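Speaker notes – "Where did my target pose go?"
Dec 11, 2024. Half-hour slot, questions after. Clicker is in the side pocket of the rucksack.

## Opening (keep it short!)

Hello, thanks for coming, I know it's the last session before the coffee. I look after the planning side of Pomare, our pick-and-place stack at Ostasmont, and I'm going to spend this talk on one bug. One! It took me most of October and I'm still a bit cross about it.

Quick show of hands – who has a motion planner in their system? Keep your hand up if you could tell me, right now, how old the pose is that it's planning to. (Wait. Let them look at each other.)

## The stack in a minute

- Satis does perception: object detections, plate detections, a pose and a timestamp for each
- Pomare takes those poses and plans
- Tronuvo is the log viewer, mostly written by Rochelle Ashby, who is in the room so please clap at the right moment

Stress that these are three separate processes. They talk over a message bus and they each have their own idea of what "latest" means. Pause here, it matters later.
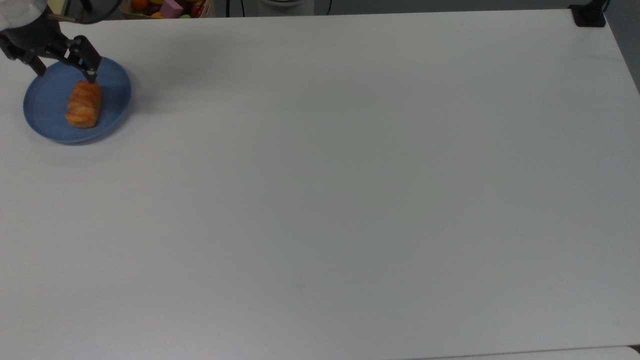 Grasp approach is where we first noticed something was off. Pomare splits the last part of a pick into a pre-grasp pose, a straight-line descent and a close, and only the pre-grasp bit goes through the full planner. The descent is a plain Cartesian move with a speed limit on it. So by the time you've got an open gripper with one fingertip just over the end of the pastry, like this, the planner has finished its thinking and everything depends on the pose it was handed. The long shape matters too: Satis gives us a yaw, and if that yaw belongs to an earlier detection you come down across the wrong axis. The plate adds its own worry, as the rim is raised a little and we keep it in the collision model as a separate object with its own pose and (you guessed it) its own timestamp.

Don't go off on a tangent about rim modelling. If somebody asks, say "padded cylinder" and move on.

## The bug

Tell it in order, it's more fun that way.

We had a wait of 300 ms before asking for a target. Old decision, mine, commented "let things settle". Perception usually published inside that window. Usually! When it didn't, Pomare took whatever was in the cache and never checked its age. No error, no warning, and a perfectly valid plan to a place that used to be right.

I went looking in all the wrong spots first:

1. Hand-eye calibration. Redid it twice. Fine.
2. The inverse kinematics seed. Changed it, felt clever, changed it back.
3. The controller gains. Please don't ask.

Then Rochelle lined up the pose timestamps against the plan requests in Tronuvo and there it was, on one screen, in ten minutes. (Clap here.) Out of 61 logged runs, 7 had planned to a stale pose. The awkward part is that some of those had still been marked as good picks, as the object hadn't moved much between detections. So our success number had been hiding it for ages.

## Scene state

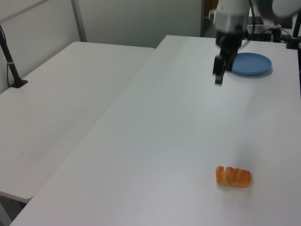
*Side view: empty plate, toy food across the table. Two objects, two poses, two timestamps.*

Talk over this one slowly. Ask the room what the planner should believe about the plate. A cached scene could easily still have the food attached to it, and then you get a collision object sitting in mid-air over an empty plate and a planner politely steering round nothing. We found a few of those in the logs as well, once we knew to look.

What we do now:

- every pose request carries a maximum age, set to 100 ms for grasp targets
- too old means the request fails, loudly, and the task layer decides whether to ask again
- "attached to" links in the scene expire along with the pose they came from
- the fixed wait is gone (I deleted it myself, very satisfying)

The retry logic is duller than it sounds – a counter and a back-off. Skip the code slide if I'm running late.

## Things I'd still like to fix

The age check compares clocks from two processes on the same machine. Put Satis on a different box and you're trusting clock sync, and I don't, yet. Also the descent still can't be re-aimed once it starts. I've got a branch where it takes pose updates on the way down and it's jittery, so the branch stays a branch for now.

## Questions I'll probably get

"Why not just subscribe and plan continuously?" – planning takes longer than a detection does, so you still need to know which pose the plan belongs to.

"Is Tronuvo open?" – look at Rochelle.

"Would filtering the poses have helped?" – it'd have made the wrong answer smoother.

Put the contact slide up and leave it up. Water bottle!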